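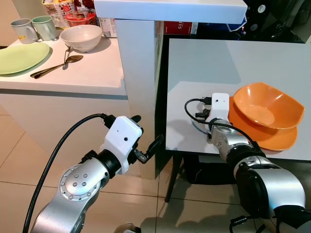 26 Feb 2022

I've worked at Skovstead for 12 years, most of that in the dish room and the last part running the whole back kitchen. We're a residential place for older adults, 154 beds when full, with a main dining room and a small kitchen on each floor. Since September we've had two-armed robots from Iltel doing part of the table clearing and putting away in those small kitchens. My sister keeps asking what that's like, so I'm writing it down once.

The work they do is narrow. A person loads the dishwasher and a person unloads anything sharp or made of glass. The robot handles plates, bowls, mugs and spoons between the side table and the counter. It stacks a bowl on a plate, moves the plate, sets the mugs together. It is slow. I can clear a breakfast in the time it takes to do one end of a table. What it has going for it is that it can do this at two in the afternoon, when the aides are busy with baths and no one from the kitchen is upstairs.

Before September, the floor kitchens were the job everyone traded away. You went up with a cart, did one floor, rode the elevator, did the next, and by the time you got to the fourth the food had set on the plates like glue. We had 16 people on the kitchen schedule and the floor run ate up a person and a half every shift. Now one person does the run and mostly does the parts the robot can't.

Nobody was let go. I want to say that plainly, and I also want to say the rest of it. Two people left over the winter and their spots weren't filled. Management calls that attrition. If you ask Philomena Madigan, who trained me, she will tell you it's the same thing with better manners. I'm somewhere between the two. Those spots were hard to fill anyway. We'd had one of them posted at our other building, Flividport, for most of a year.

What changed most is what a shift feels like. The floor run used to be a chance to talk to residents. You'd be wiping down a counter and Mr. So-and-so would come in for coffee and you'd hear about his knee. That time didn't go on any schedule, so it didn't get counted when they worked out the savings. A few residents told me they missed seeing us. I brought it up in the January meeting and we got an extra half hour per shift put back for the floors, with no cleaning attached to it. It gets taken away when we're short, and we're often short.

The other change is dishes. The robots do better with some shapes than others, so the old thin saucers are gone and so are the nested dessert cups. We bought heavier plates with a rim you can get hold of. I like them less because a full rack weighs more, and my wrists notice. Chun-hung Chuang, our maintenance lead, got the rack shelf raised after I complained twice. That helped more than the robot did, as far as my body is concerned.

Chun-hung also ended up with a new job nobody described to him when he took the old one. He gets the alert when a unit stops. Early on it could be up to 4 times a day, usually a spoon lying the wrong way or a chair pushed into its space. It's less now. Part of that is software and part of it is us learning to leave things where it can reach them. I've noticed I set a mug down with the handle out even at home.

Iltel sent a trainer from Yau for three days. He was patient and he listened to the dish room people, which I didn't expect. Marisol wanted to know if she could stop the thing herself without calling anyone. She can, and now everybody on the crew can, and I think that did more to settle people down than the slides. Before that there was a lot of standing in the doorway waiting for it to finish.

There was a raise, not a big one. Anyone who signs off on the robot checklist gets a bit more per hour. I pushed to have it apply to part-timers too and that went through this month.

My sister's real question is whether I'm worried. Some. I'm 58 and I don't expect to see one of them scrub a roasting pan before I retire. The younger people on the crew have more to think about. One of them is taking the maintenance class in the evenings and Chun-hung says he's good at it. The other one told me she wants to move over to resident care, and I wrote her a letter for it last week.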